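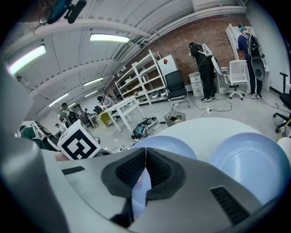

Purico hand-held gripper pair: long review after a month of folding and wiping

Home > Teaching Robots > Kits and Services > Reviews

moss_and_magnets
Thread starter

Morning all (well, nearly lunchtime by the time I've finished typing this). I promised in the welcome thread that I'd come back with proper thoughts on the Purico pair once we'd had it long enough to be rude about it, so put the kettle on, this is going to ramble.

For anyone new to the section: it's a left and right gripper you carry in your hands and do the job with yourself, and the recordings go off to train an arm later. Ours came as the bundle, which is the two grippers, the marker cubes, the charging leads, a year of their upload service and a foam-lined case that I like more than is sensible. We paid £1595 for the lot in April, delivery included. We're a small group in a big workshop in Sunthorpe and we wanted tabletop jobs: cloths, plates, cups, that sort of thing, for an arm we're hoping to have on loan by the autumn.

First the good, and there's plenty. The fingers are lovely. The two pads come together in a V and have a fine mesh texture, and I'd expected to spend the first week wrapping them in rubber bands like we did with our home-made ones, but they grip a thin cloth straight off the table without you having to scrabble at it. Plates are harder (they're harder for people too, with only two fingers a side!) but if you come at the rim from the edge of the table you get the knack quickly. The trigger is light enough that my hands don't ache, and I've got rubbish hands.

The view from the gripper camera is very wide. You get the pads, whatever you're reaching for, and then most of the building behind it, ceiling lights and shelving and whoever is bent over at the back wearing their rucksack. I worried all that background would be a nuisance, but the Purico people told me at the ordering stage that they like a busy room, and I've come round to the idea.

Now the moans. Battery life is the big one. The leaflet is a bit coy about it and I timed ours at 50 minutes from full, which for us is a session and no more, then everyone stands about drinking tea. Second, the calibration. You have to show the cubes to the camera in a little dance each time you start, and if one corner of a cube is smudged it sulks. Third, the upload page tells you a recording has been rejected and gives you a code and no explanation, and you have to write in and ask.

Our numbers, for those who like them: 181 cloth-and-plate recordings accepted so far. I was hoping for a lot more by now, I'll be frank, but a good part of that was us learning.

Happy to answer anything. I'm off to find a sandwich.

pelican_brief_case

What a smashing write-up, thank you. I've been hovering over the order button for ages. Could you say a bit more about how you sit or stand for the tabletop stuff? My lot are all different heights and our bench is a proper workbench, so I've been wondering if we'd need to lower everything.

moss_and_magnets
Thread starter

Oh good question, and one I should have put in. We started standing up at the ordinary table and gave it up fairly soon, as you end up hunched and looking at the backs of your own hands. Now we do the small jobs sitting, with a little round table pulled up close to the knees. Everything's within reach and the elbows stay low. The white top is a bit shiny in some lights but it hasn't caused us bother.

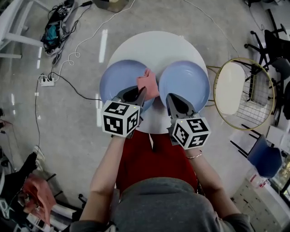

Cloth and plates at the round table, a gripper in each hand.

You can tell from that how near the plates are to each other, and I'd now say too near. With two on a table that size there's hardly room to bring the second gripper in without nudging the neighbour. If you've got a bigger top, use it. We've kept to this one for the sake of having all our recordings match, which may be stubbornness on my part.

gantrygoose

Right, I'm going to be the grump, with affection. I had the Purico pair on trial before Christmas and sent it back, and I went for the Lucero instead. For me it came down to the cubes. They stick up off the back of the gripper, so the moment you want to get into a cupboard or under a shelf you're clouting them on something, and after every clout I didn't trust the tracking until I'd done the dance again. On an open table I can see they'd be no trouble, and your table looks as open as they come. But I think "tabletop kit" ought to be printed on the box in large letters.

Lucero has no cubes at all. It does cost more, £2000 when I bought it, and the case is a cardboard box with ideas above its station.

moss_and_magnets
Thread starter

Fair, and I'd not argue with the cupboard point. We tried a low shelf once and I said a word I won't type here. If I were doing drawers and cupboards I'd be looking at the Lucero too. How do you find it for soft things? I had a go on one at the Pemdale open day and thought the fingers were a bit slippery on a tea towel, though it was a demo unit and had been through a lot of hands.

gantrygoose

They are slippery on cloth, you're quite right, and I bought the stickier pads separately. So that's more money again, before somebody else points it out.

teatowel_theorist

Somebody else was just about to!

I use the Purico set for laundry, almost nothing but laundry, and I have to stick up for it. On cloth I think it's the best of the ones I've used. The thing I'd add to the first post is to go slowly when you lift. With a small cloth you want to pinch it in the middle, bring it up into a bit of a peak, and let it hang for a breath before you move off. My early ones were all snatched up as I'd do it at home with my own fingers, and I had heaps of them bounced. Same mysterious code you're getting, I expect. Is it the one ending in 7?

moss_and_magnets
Thread starter

It IS the one ending in 7! What does it mean? I've had two different answers from the help desk.

teatowel_theorist

I was told "hand speed over limit". Slow down on the lift and on the way back to rest as well, which is the bit I always forgot, as by then you think you've finished and you fling your arms down. Mine more or less stopped after that.

moss_and_magnets
Thread starter

Well, that would explain a good deal. One of ours is a terrible arm-flinger. I shall say nothing and simply print your post out.

northlight_bench

Long-time reader, rare poster. Can I ask about cables and floor space? We share our room with a pottery class in the evenings and everything has to go away. How much is trailing about while you're working?

moss_and_magnets
Thread starter

More than I'd like. We keep a power strip on the floor beside the table, and there's a black lead going across and a thin white one that's forever tying itself in curls no matter how neatly I lay it. Then there are the bags and straps, which spread. I don't know what it is about rucksacks but put one down and it's the size of a sheep. If you're packing away each evening I'd give yourself a good quarter of an hour at each end, and buy a crate for the leads on day one. We came late to the crate.

To be fair to Purico the grippers themselves go back in the case in no time. It's everything else.

pelican_brief_case

The pottery class would worry me more for the dust than the tidying. If a smudge on the cube makes it sulk, what does clay do?

northlight_bench

Hadn't thought of that. Oh dear.

teatowel_theorist

Lint's bad enough, so I keep a soft brush in the case and give the cubes and the lens a going-over before each session. Clay dust I'd be more careful with, and I'd keep the lid shut whenever they're not in your hands. Don't use a damp wipe on the printed faces. I lifted the corner of a marker that way and had to buy a replacement.

gantrygoose

May I put in one more grumble and then I'll go quietly. The upload service. It's a year in the bundle, and after that you pay, and I couldn't get anyone to tell me in writing how much. I don't mind paying for a service but I do mind not knowing. Has anyone reached the end of their year?

teatowel_theorist

I'm in month ten. I've asked as well and been told the renewal letter will set it all out. You can keep copies of everything locally, I should say, so you aren't stuck if you leave. It's a slow download though, start it before bed.

moss_and_magnets
Thread starter

Thank you both, I hadn't even looked at that. I'll write to them this afternoon and post whatever I get back, word for word if they'll let me.

On whether I'd buy it again, as I've had two private messages asking: for what we do, yes. Sitting at a table, cloths and crockery, people taking turns. I'd budget for a second set of batteries from the start, and I'd have a bigger table. If your jobs are inside things or underneath things, listen to the goose.

pelican_brief_case

That's me sold on it, I think, we've no cupboards in our plan at all. Are the spare batteries the clip-in sort or do you need a screwdriver?

moss_and_magnets
Thread starter

Clip-in, little catch on the underside. Bit stiff the first few times, use your thumb and not your nail.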